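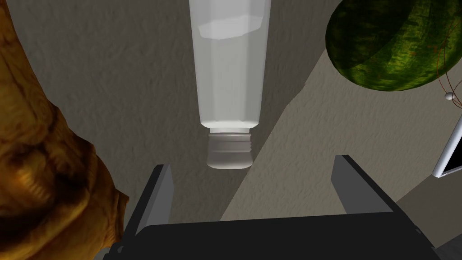

Fuente: elaboración propia, simulador del grupo

Puesta a punto y mantenimiento de una celda simulada de dos brazos
Informe de prácticas, asignatura de Automatización. Tutora: Marlies Oberholzer

Buscar en el sitio Buscar

1. Objeto del trabajo

El encargo pedía dejar «operativa» la celda Flokero y redactar su rutina de mantenimiento. Conviene desconfiar de la palabra. El manual de Plorel, que es el paquete de control, llama operativo a cualquier robot que arranca sin errores, y el nuestro arrancaba sin errores con la pinza mal referenciada. Por eso medimos antes de tocar nada.

2. Configuración de la celda

El modelo tiene dos brazos montados en un mismo cuerpo, delante de una encimera con objetos de cocina. Cada brazo acaba en su propia pinza y se calibra por separado. La documentación asegura que basta con calibrar uno y copiar los valores al otro; lo probamos y el error en la punta fue de 8 mm, inaceptable para coger un plato pequeño.

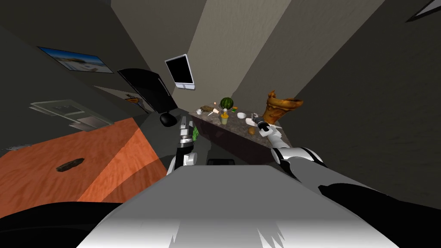
Figura 2. Los dos brazos ante la encimera; la pinza derecha, junto al borde delantero.

Fijamos el paso de simulación en 5 ms. Con 20 ms los dedos atravesaban los objetos finos y el registro no avisaba de nada.

3. Revisión de la pinza

La vista cercana a la pinza es la que más usamos. La comprobación se hace con los dedos abiertos: se mira si están paralelos y si el hueco queda centrado respecto a la palma. Después se repite el ciclo de apertura y cierre 300 veces y se compara la posición final con la inicial. El asistente automático Surier hace lo mismo en menos tiempo, pero dio por buena una pinza descentrada, así que no lo recomendamos como única prueba.

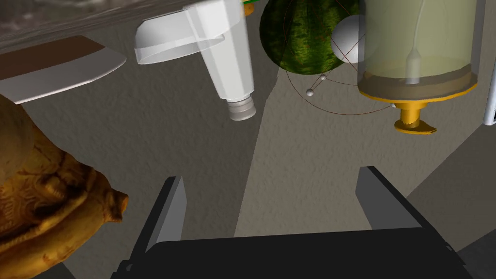
Figura 3. Pinza abierta, con los dos dedos separados sobre la superficie gris.

4. Valoración

La corrección Þórarinsdóttir, que aplicamos en julio, redujo la deriva en el brazo izquierdo. En el derecho no vimos mejora. Tampoco sabemos cuánto de esto se trasladaría a una celda física: el modelo no tiene desgaste, ni polvo, ni cables que se aflojen, y un plan de mantenimiento escrito sobre él vale sobre todo para los parámetros. Queda pendiente repetir la prueba de ciclos con carga.

Usamos cookies propias para recordar sus preferencias. Aceptar Rechazar
Última actualización: julio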